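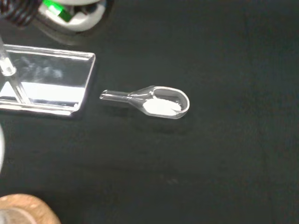
2018-12-21

Trail and campground repair, Mollidcombe unit. Workshop notes before the break.

Back from two days at Mollidcombe with Kojo. Writing this up while I still have it in my head, as the shop is shut until the new year and Mirjam wants the parts list settled before then.

State of things after the November storm and the stretch with no staff at the gate:

Lower loop campground. Fire rings are the worst of it. People dragged them out of their pads to make bigger fires, and several of the welded grates are bent past straightening. The steel on the older rings is thin anyway. We pulled the bad ones and stacked them behind the pump house under a tarp. Kojo thinks half can be cut down and rewelded. I think less than that, but we will see on the bench. The newer ones with the rolled lip held up fine, including one that somebody had clearly backed a vehicle into.

Picnic tables: frames OK, planks burned or carved on the ones closest to the road. Planks are a stock size and we have lumber here. Bolts are rusted solid on the river side, so bring the grinder and don't waste time with penetrating oil as we did on the first table. That cost us most of a morning.

Vault toilets. Pumped before we came. Both doors at the north building are off their hinges and the frame is racked. Wim's earlier fix with the long lag screws pulled straight out of the block. It needs a through-bolt and a backing plate. Measured opening twice, numbers are on the inside cover of the green book. Door closers are gone from both, not broken, gone.

Paint. Graffiti on the boulders by the overlook and on the interpretive panel at the trailhead. The panel is the easy one. The face is laminate and the marker came off with the citrus stripper and a nylon brush, three passes, with a rinse in between. It left a slight haze in the top corner where I let it sit too long. Do not leave it more than 10 minutes, whatever the can says.

The rock is harder. It is the soft yellow sandstone and it takes the paint in. We tried three small patches low on the back side where nobody will look:

Patch A, water and stiff brush only. Took off the loose stuff and some lichen with it. Not worth doing.

Patch B, gel stripper under plastic for 15 minutes, then low-pressure rinse from the backpack sprayer. Good result on the red, poor on the black. Shadow left behind in the grain.

Patch C, same gel, mixed into a poultice with the clay powder and left overnight under plastic. Best by a long way. Pulled most of the black. There was a pale ring around the edge of the patch in the morning. Nathalie says the ring is salts moving out of the stone and it should weather off, but she wants to see it again after a few rains before we do anything on the front face. Agreed.

So no more stripper on the boulders until Nathalie signs off. This includes touch-ups. Suleiman, I know you have the kit in your truck.

Trail. Walked the whole of the Preltley spur down to the second crossing. Someone has been cutting the switchbacks above the creek and there is now a straight chute down the slope, with boot prints and at least two bike tracks in it. The storm then used it as a drain. The chute is knee deep at the bottom and it has dumped gravel across the main tread. We closed it off at the top with brush and deadfall, and laid what rock we could find across it as check steps. This will hold for a light rain. It will not hold for another one like November.

Proper fix is log checks pinned with rebar, backfill, then matting and seed. I paced out 430 feet of matting including the two side gullies. That is the full length of slope, so it may come down a bit if we skip the flat part in the middle. Pins every couple of feet on the steep part, wider elsewhere. Rebar we have. Matting we don't.

Culvert at the first crossing is blocked from the upstream side with branches and a cooler. Got the cooler out. The branches want a winch or more people. Water is going over the top of the tread at the low spot, but the tread itself is sound, hard surface with a bit of silt on it.

Footbridge. Deck is fine. Handrail on the downstream side is loose at two posts, bolts have worn the holes oval. Sleeved one with a piece of pipe as a trial and it is stiff now. Will do the others the same way. The far abutment has lost some fill behind it, enough to get an arm in. I don't like it. Wim should look at this in person before we call it open. I have left the closure sign and the chain up on both sides.

Unauthorized track. Kojo found where they have been getting in with vehicles. The post and cable at the old Martens gate has been cut and the cable is missing. Tire marks go up to the meadow and turn around there. The crust on the meadow is broken over a wide area and there is nothing to do for that except keep people off. We parked the trailer across the gap for the night and then put in two timber posts with concrete. The concrete was barely set when we left. Somebody please check it is still standing on the next trip and not leaning.

I would rather have a pipe gate there than posts. Mirjam to ask if there is money. Estetti quoted us for one in the spring and the drawing must still be in the cabinet.

Trash. We filled 6 contractor bags from the lower loop alone and didn't finish. The dumpster was full on arrival, with bags beside it torn open by animals. Raked up what we could. The bear latch on the left lid is bent and won't catch. I straightened it with the pipe wrench and it catches if you lift and slam, so it needs a new latch plate, quarter inch, not the thin stuff. Cut one from the offcut next to the shear.

Bench work today

Cut and drilled the backing plates for the toilet doors. Four made, two spare. Primed, hanging by the compressor.

Latch plate cut, not drilled. The bit is dull and the sharpener is with Wim.

Stripped one fire ring grate to see how bad it is. Straightened cold in the press and it sprang back. Heated and it went flat, but one weld cracked on cooling. Ground out and redone. Total time on it was longer than making a new one, if I am fair about it. Will try one more with Kojo helping, and if it goes the same way then we should make new from bar and scrap the old.

Sprayer: rinsed, nozzle cleaned, gasket replaced. The old gasket was swollen from the citrus stuff. Keep the blue sprayer for water only from now on. It has tape on the handle.

To order
Erosion matting, straw and coconut, not the plastic net kind. Snakes get caught in the net.
Seed, native mix, same as last year if they still have it.
Door closers, two, outdoor rated.
Gel stripper, one can, only after Nathalie has been back to the rock.
Pipe for sleeves, same bore as the trial piece on my bench.
Drill bits.

Open questions
Do we open the upper loop alone if there is another closure coming? There is talk of one. Mirjam thinks we should leave everything chained and pull the loose items (signs, grates, the bench by the overlook) into the pump house before we go. I am for that. It is half a day for two people and it saves us doing the same repairs again in spring.

Who has the second key to the pump house? Kojo had one, I had one, and the one on the hook here is for something else. It doesn't fit the padlock.

Suleiman asked for pictures of the abutment. They are on the shared drive in the Mollidcombe folder, the last few in there. The one with the tape measure is the far side.

Heater in the shop is off at the wall. Gas is closed at the bottle. Grates from the first trip are still in the truck and can stay there.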